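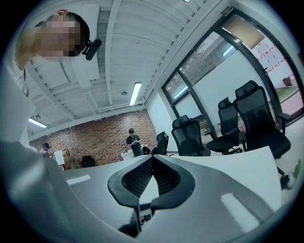

View through the hand-held gripper's own lens, tilted up: ceiling lights, window wall, table.

Subject: Re: [gripper-eval] lens choice on the hand-held unit
From: Soledad Robles

Tonantzin Quintero wrote:
> We are still on the narrow lens with the Skimer. Every time the operator
> turns the wrist past horizontal we lose tracking, and the recording is
> no good from there on. Before I order the fisheye for both units, can
> someone who has run it in an ordinary room tell me what the image looks
> like when the tool is pointed up? Also whether the Lurton controller
> keeps up with it.

The frame at the top of this message is from the fisheye, tool pointed up from the table. I picked a bad orientation on purpose, as a good one would not answer your question.

Points for tracking: the ceiling beams and the ducts give plenty of edges, and the brick wall at the back is dense texture. The window frames and the table edge are bowed, so do not feed this to anything that expects a pinhole model. Calibrate with the fisheye model and mask the dark corners before feature extraction. I left the mask out once and the tracker put features on the vignette border, where they stay put while everything else moves.

Points against: the fluorescent fixtures are bright, and the window glass carries reflections of the ceiling lights. Reflections shift with the viewpoint and get matched as if they were fixed. I lock exposure before recording and raise the outlier threshold one step. The white table surface gives the tracker very little, so a pose that sees mostly table will be weak with either lens.

The operator also fills much of the left side in this pose. Anything on a person moves with the person, so reject it. We blur faces before the files leave the recording machine, and I run tracking on the blurred copy so that results can be repeated later by somebody without access to the originals.

Numbers from my January set, same operator and same task for both lenses:

Recordings: 112 per lens
Lost tracking, narrow: 31 recordings
Lost tracking, fisheye: 3 recordings
Longest fisheye recording: 1362 images, no loss

All 3 fisheye losses began with the lens close to the tabletop.

On the Lurton: it keeps up at full rate if you write to the internal drive. Over the network share it drops images. The Onbridge board did not drop any in either mode, but its timestamps drift against the gripper width signal and I had to resync at the start of each recording. For two units I would stay with the Lurton and copy files afterward.

Figueroa sells the lens with two mounts. Get the short one. The long one puts the fingertips too far down in the image when the gripper is closed.

I can send the calibration file and the mask. Recalibrate after you swap lenses anyway, mine will only get you a starting point.

Soledad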